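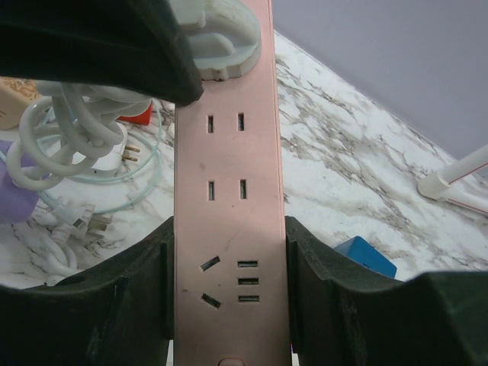
One reply to the last issue of this guide asked whether the power strip could be fixed to the desk before the legs go on, and complained that the cable ended up on the wrong side when it was done that way. It did not say which side the wall socket was on. The order of work has been changed. Fit the strip after the desk is standing in its final place.

4 Power strip and cables

Applies to the Fusta desk with the Vania rear shelf. Desks supplied through the Ouazzani depot before November have a different shelf and need the adhesive pads, see 4.3.

4.1 Before you start

The strip lies on the rear shelf with its flat face upward. It has two-pin sockets, a three-pin socket with slanted slots, and three USB ports in a column beside the three-pin socket. None of the sockets accepts a British plug. Check the plugs of the equipment first and order the correct leads if they do not match.

You will need:
Cable clips, 4 (bag C)
Screws, 14 mm (bag C)
Screwdriver, cross-head
Pencil
Dry cloth

CAUTION: The strip must be unplugged from the wall during all of section 4.2.

CAUTION: Do not use screws longer than those in bag C. Longer screws come through the top of the desk.

4.2 Fitting the strip

1. Wipe the shelf and the underside of the strip with the dry cloth. Do not use cleaning fluid or a damp cloth near the sockets.

2. Place the strip on the shelf with the sockets facing up. Turn it so that its cable runs towards the wall socket without crossing the desk.

3. Check that your fingers can reach the switch without passing over a plugged-in lead. If they cannot, slide the strip along the shelf until they can.

4. Mark both ends of the strip on the shelf in pencil.

5. Lift the strip away. Fix the end stops just outside the pencil marks, using the screws from bag C. Tighten by hand only.

6. Put the strip back between the end stops. It should lift out with light pressure and should not slide.

7. Fix the cable clips along the rear edge of the desk and press the strip's cable into them. Leave a loose loop between the last clip and the wall socket.

Note: If the desk is raised or lowered in use, set it to its highest position before closing the last clip. The loop must still hang slack.

4.3 Shelves without screw holes

Leave out step 5. Stick the adhesive pads to the shelf inside the pencil marks and press the strip down on them. Wait 15 minutes before plugging anything in. Pads cannot be lifted and used again.

4.4 Connecting equipment

1. Set the strip's switch to off.

2. Plug the strip into the wall socket. Do not plug it into a second strip.

3. Plug in the largest plug first, at the end of the strip. A plug with a wide body can cover part of the next socket. If it does, leave that socket free.

4. Plug in the remaining leads. Push each plug in until its base is flat against the strip. A plug that stands proud or rocks must not be used.

5. Connect the USB leads last. Hold the connector level with the port and do not force it. If it will not enter, turn it over and try again.

6. Set the switch to on.

CAUTION: Do not connect heaters, kettles or fans with heating elements. Read the rating printed on the underside of the strip and keep the total load below it.

CAUTION: A three-pin plug must go into the three-pin socket. Do not bend, remove or shorten a pin to make it fit elsewhere, and do not use an adaptor that leaves the earth pin unconnected.

4.5 Care

Dust gathers in sockets that face upward. Switch off, unplug the strip from the wall and go over the face with a dry cloth or a soft brush. Marks that do not come off with a dry cloth should be left.

To remove a lead, hold the strip with one hand and pull the plug by its body. Do not pull the cable.

Stop using the strip if a socket is cracked or discoloured, or if a plug feels hot after use. Spare end stops and clips are listed under Nistevus fittings in the parts list. The strip itself is not repairable and must be replaced as a unit.

Section revised February 26, 2018. Continue with section 5, Monitor arm.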